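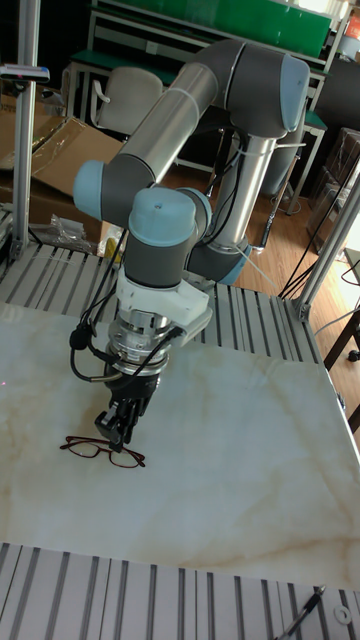
How Do Glasses Work?

I got my first pair of glasses when I was in second grade. On the ride home I kept shouting out street signs, and I bet everyone else in the car was pretty tired of it by the time we got to our driveway in Lelham. I could read every single one! I'd had no idea that the trees along our road had separate leaves way up at the top. I thought everybody saw green fluff.

So what was going on with my eyes? And how did two little pieces of clear plastic fix it?

First, a bit about eyes

When you look at something, say a dog, light bounces off the dog and goes into your eye. It goes in through the black dot in the middle, called the pupil. (The pupil is really a hole! I think that's a little creepy and also great.) Behind the pupil there's a lens, which is clear and squishy, and it helps bend the light so it all comes together at the back of your eye. The back of your eye is called the retina. It sends a message to your brain, and your brain says "dog!"

For a nice sharp dog, the light has to come together right on the retina. In my eyes it comes together too soon, before it gets there. By the time it reaches the back it has spread out again, so I see a fuzzy dog. That's called being nearsighted. Near things look fine to me and far things look blurry. Some people have it the other way around, and they're called farsighted. For them, reading a book up close can be the hard part.

What the lenses do

The lenses in a pair of glasses bend the light a little bit before it even gets to your eye. Lenses for nearsighted people are thinner in the middle and thicker at the edges. Lenses for farsighted people are fatter in the middle, like a magnifying glass.

Want to see light bend? Put a pencil in a glass of water and look at it from the side. It looks broken right where the water starts. Pull it out and it's straight again. The water bent the light, and a lens does the same kind of thing, only much more carefully.

The parts of a pair of glasses

The part that holds everything together is the frame. Frames can be thick and chunky or as thin as wire, and they come in every color you can think of. I have a soft spot for dark red ones. The long pieces that go over your ears are called temples, which is a funny name until you find out that the flat spots on the sides of your head are called temples too. The piece across your nose is the bridge. The hinges are where the temples fold, and each one usually has a teeny tiny screw in it. I have lost 2 of those screws, and one of them is somewhere under the seats of the Kallier movie theater forever.

Taking care of them

Put them down folded, with the lenses facing up. Better yet, use the case. Take them off with both hands so the frame doesn't get bent to one side (mine were crooked for all of January one year). Rinse them with water before you wipe them, and use a soft cloth. Your T-shirt feels soft, but it can rub dust across the lenses and scratch them.

And if the board at school looks fuzzy, or you squint a lot, or your head hurts after reading, tell a grown-up. An eye doctor can check, and it doesn't hurt. You mostly get to read letters off a chart and answer "which is better, one or two?" about a million times.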